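Gurnier stitch-removal clinic to stay open after trial

Feb 21, 2024

A nurse-run clinic that saves people in the Gurnier district a long drive after surgery will become a permanent service, the local health board has decided.

The Stilness Clinic opened as a trial in a former bank building on Powell Street. It takes patients who have had an operation at the regional hospital in Drokar and need their wounds checked, their dressings changed or their stitches taken out. Until it opened, most of them had to go back to Drokar, a drive of 90 kilometres each way on a two-lane highway.

The trial was due to end in December and was given a short extension while the board looked at the results. In that time the clinic saw 152 patients, most of them more than once. The board voted this week to pay for the clinic from its regular budget, starting in the spring.

Mererid Cadwaladr, the nurse in charge, said staff were told the morning after the vote.

"We had people booked in for dates past the end of the extension and I didn't know what I was going to say to them," she said. "Now I don't have to say anything. They just come in."

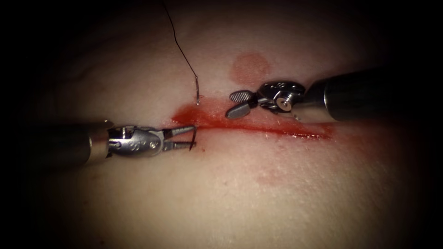 Follow-up care is the part of an operation that falls hardest on people outside the city, according to the report that went to the board. A patient may be in Drokar for a day or two and then at home for weeks with a wound that has to be kept clean and looked at. The report noted that closing up is skilled work in itself, a curved needle taken through the tissue again and again along a cut that can be quite long, and that the result can be undone by a missed appointment or an infection that is not picked up. It found that missed follow-up visits were much more common in winter, and that patients who did not drive were the most likely to miss them.

The highway between Gurnier and Drokar was closed several times last winter because of snow and once because of a washout. The only bus leaves before seven in the morning and returns in the early evening, so a ten-minute appointment uses up a full day.

Aled Landeg, who farms east of Gurnier, had a hernia repaired at Drokar in the fall. He was told not to drive for the first while and not to lift anything heavy. His daughter took a day off work to bring him home, and he did not want to ask her for another.

"She would have done it," Landeg said. "But she's paid by the hour, and then there's the gas, and lunch, and parking. It adds up to a fair bit for somebody to look at your belly and say it's fine."

He went to Stilness three times. At the second visit the nurse saw some redness she did not like and sent him across the street to the family practice, where he was put on antibiotics the same afternoon. He said he had noticed it himself a couple of days earlier but figured it was normal.

"If I'd had to go to Drokar I would have left it," he said.

Catching problems early was one of the reasons the board gave for its decision. The report said some wound infections had been treated in Gurnier that would likely have ended in a trip to the emergency department. It did not put a dollar figure on this, and board members asked for one to be included when the clinic is next reviewed.

The clinic has two treatment rooms and a waiting area where the tellers' counter used to be. The old vault at the back is used for storage. There is a ramp at the side entrance, which was put in for the trial, and the front steps are to be replaced this summer. Parking is free on the street and in the lot behind the hardware store.

Appointments are made by phone or by the hospital when a patient is sent home. Patients do not need a referral from a family doctor, but they do need the discharge sheet from the hospital, which lists the type of closure used and the date any stitches or staples are to come out. Cadwaladr said a missing sheet is the most common reason for delay.

"People leave it in the car or it goes out with the recycling," she said. "We can phone the ward and get it, but it takes time, and sometimes you're on hold with the patient sitting there with one boot off."

She would also like people to know that not all stitches need to come out. Some are made to dissolve, and patients who have that kind often book a visit they could do without. A phone call to the clinic is enough to find out. On the other hand, anybody with fever, spreading redness, a bad smell from the wound or pain that is getting worse should call right away and not wait for a booked date.
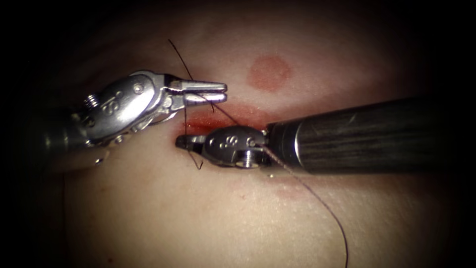

Under the new funding the clinic will be open four days a week, up from three. A second nurse is being hired and the job was posted on the board's website on the day of the decision. Cadwaladr expects the extra day to be used mainly for dressing changes, which take longer than stitch removal and have been hard to fit in.

The clinic will also begin taking patients from outside the Gurnier district. Under the rules of the trial, it could only see people with a local address, and staff had to turn away callers from the lake communities to the north, even though those patients drive through Gurnier to get to Drokar. The board estimates the change could bring in 50 more patients in the first year. It has set a limit of 100 for out-of-district patients until the second nurse has been in place for a full year.

Not everybody at the meeting was happy with the plan. One board member voted against it, saying the money should go to the home nursing program, which has a waiting list and reaches people who cannot get into town at all. Others agreed that home nursing was short of staff but said closing the clinic would add to the list. A motion to have the two services share a booking line was put off to the next meeting.

The building itself was also discussed. The board rents the space on a lease that runs for two more years, and the heating is old. Staff used space heaters in the treatment rooms for part of January. The landlord has agreed to replace the furnace before next winter, and the board wants that in writing before it signs anything longer.

There was some discussion of moving the clinic into the community health centre on the other side of the river, where the board owns the property and would pay no rent. Cadwaladr told the meeting she would prefer to stay on Powell Street. The pharmacy is two doors down and the family practice is across the road, and she said older patients can do all three in one trip without getting back into a vehicle. The health centre has more room but is on a hill with no sidewalk for the last stretch.

The hospital in Drokar supports the clinic and has agreed to keep a surgical nurse available by phone during Stilness hours. If a wound needs to be seen by the surgical team, photos can be sent ahead so that the patient is only asked to travel when it is needed. This was done on a small scale during the trial. Patients have to sign a consent form first, and a few have said no.

Landeg was at the meeting and spoke for a couple of minutes during the public portion. He said afterward that he had not planned to, and that he had only come in because he was in town for feed.

"They asked if anyone had used it, so I put my hand up," he said.

He has been back lifting since Christmas and has no more visits booked. His neighbour is having a knee done in April and has already called for a spot.

Hours for the spring will be posted at the clinic and at the pharmacy once the new nurse has started. Until then the clinic is open on its present schedule. Patients who already have appointments do not need to do anything, and those who were told their last visits would have to be in Drokar will get a call from staff over the next two weeks to move them if they wish.

The board will look at the clinic's numbers again in December.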